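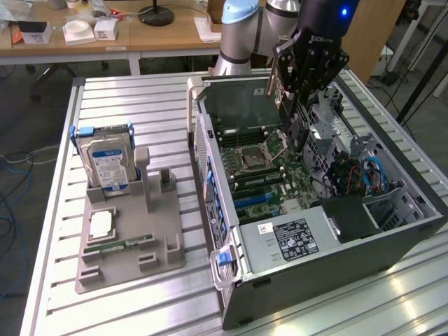

What kinds of computers does the Sutlow Equipment Reuse Office accept?

The office accepts desktop towers, small office servers and workstations from residents, schools and businesses in the Sutlow service area. Equipment does not need to be in working order. Laptops, tablets and printers are handled by the Vimorby drop-off center and should be taken there directly.

Do I need an appointment?

Appointments are required for deliveries of more than five units. Smaller deliveries may be brought to the receiving desk during posted hours. Each delivery must be accompanied by a completed intake form, which is available at the desk.

Should I erase my data before I bring a computer in?

Owners are asked to back up anything they wish to keep and, where possible, to remove the hard drives themselves. Drives that remain in a machine at intake are taken out before any other work begins and are sent for destruction. They are never reused. Certificates of destruction are issued on request.

How do I remove a drive from a tower?

Shut the computer down, unplug the power cord and lay the case on its side. Take off the side panel. Disconnect the data cable and the power cable from the drive, then release the latch or screws holding it in its bay. On many office machines the parts meant to be handled by the user, such as drive-bay latches and release tabs, are colored blue.

May I remove other parts before donating?

Yes. Memory, expansion cards and processors may be kept by the owner. Please note on the intake form which parts are missing. A tower with an empty processor socket is still accepted -- the case, board, power supply and cables all have value for repair or recycling. If the processor has been removed, please fit a socket cover if you have one, as the contacts in the socket bend easily.

What happens to a computer after intake?

Each unit is opened, cleaned and inspected. Its parts are then sorted into one of two streams. Parts in good condition are tested and held for repairs or rebuilt systems. The remainder is separated by material and transferred to Berker, the contracted recycler. In the last reporting year the office received 2,481 units, of which 1,125 were returned to use in whole or in part.

Are power supplies opened?

No. A power supply can hold a dangerous charge after it has been unplugged, and the office does not open them for any reason. The unit is removed from the case in one piece and tested from the outside. If it fails, it goes to the recycler with its housing and label intact. Owners should follow the same practice at home.

Which memory modules can be reused?

Modules are reused when they pass a full test and match a system currently in stock. Server memory and ordinary desktop memory are stored separately and should not be mixed in one box.

Can I request spare parts?

Registered schools and nonprofit organizations may request tested parts at no charge. Individuals may buy parts at the Yeom Street counter, where stock varies from week to week. The office does not reserve items by telephone.

Is there a limit on how much a business may deliver?

A business may deliver up to 300 units in a calendar year under the standard agreement. Larger quantities require a separate agreement, which must be signed before the equipment is moved. New agreements are reviewed each August.

Whom should I contact with further questions?

Questions concerning deliveries and intake forms should be addressed to Efa Penry, Receiving. Questions concerning data destruction or business agreements should be addressed to Bouchra Benkirane, Program Services. Written inquiries are answered in the order received.

Page last reviewed: Tuesday, December 22, 2020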